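Level 2 Skin Care, Unit 5: Cleansers, Toners and Exfoliants
Handout for the evening group
Tutor: Vivek Tomar

Read this before the practical. Bring it with you, along with your record cards.

1. What a cleanser has to do

Sweat and some kinds of dirt come off with water. Sebum, make-up and sunscreen do not, or only partly. A cleanser contains surfactants, which have one end that mixes with water and one end that mixes with oil. They surround the oily material so that it can be rinsed or wiped off.

Surfactants also take some of the skin's own lipids with them. Skin that feels tight after washing has usually lost too much. Ask the client how their skin feels ten minutes after washing at home and write the answer on the card in their words.

Cream and milk cleansers – low in surfactant, higher in oil. Dry or mature skin.
Gel cleansers – more surfactant, little or no oil. Oily and combination skin.
Balms and oils – for heavy make-up. Follow with a second, lighter cleanse.
Bar soap – alkaline, normally pH 9 to 10. We do not use it on the face in the salon.

2. pH

The surface of healthy skin is slightly acidic, usually between pH 4.5 and 5.5. An alkaline product raises this for a few hours. In that time the skin loses water more easily and is more likely to react to whatever goes on next. This matters most if you plan to exfoliate in the same treatment.

3. Toners

Older toners were mostly alcohol and were meant to remove what the cleanser left behind. If your cleanser is right and you have rinsed properly there should be nothing left to remove. Modern toners are mainly water with a humectant such as glycerine. In the salon we use Cadeo on most clients and Vergara on oily skin. Apply with damp cotton, not dry.

4. Exfoliants

Physical: scrubs, brushes, cloths. Light pressure only. Never over active acne or broken veins.

Chemical: alpha hydroxy acids (glycolic, lactic) work at the surface and dissolve in water. Beta hydroxy acid (salicylic) dissolves in oil and so is the usual choice for blocked pores. Enzymes from papaya or pineapple are milder, but check for fruit and latex allergy first.

Do not treat a client who has used a retinoid on the area in the past 5 days, has sunburn, or has a cold sore. Clients under 18 need a signed consent form from a parent or guardian.

Patch test behind the ear or inside the elbow. Note the product, the place and the time on the card.
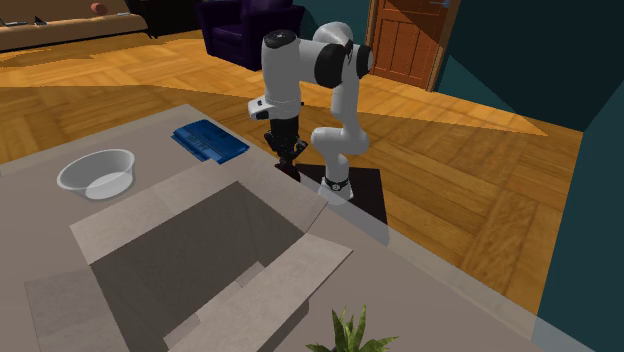 Fig. 2. Simulated arm with its gripper pointing down.

5. Order of work for the practical

Consultation and card. Wash hands. First cleanse, second cleanse, rinse. Look at the skin under the lamp and decide on the exfoliant. Apply, time it, remove with cool water. Toner, moisturiser, sunscreen.

Furovby is the enzyme mask in the white tubs and Flinero is the lactic gel. They are not to be layered. Cosmin Ardeleanu will be taking the second half of the session and will sign off your cards.

6. For next time

Pick 2 cleansers you have at home and copy out the first few ingredients of each. Mark the surfactants. Cards for absent students can be handed in by Sunday.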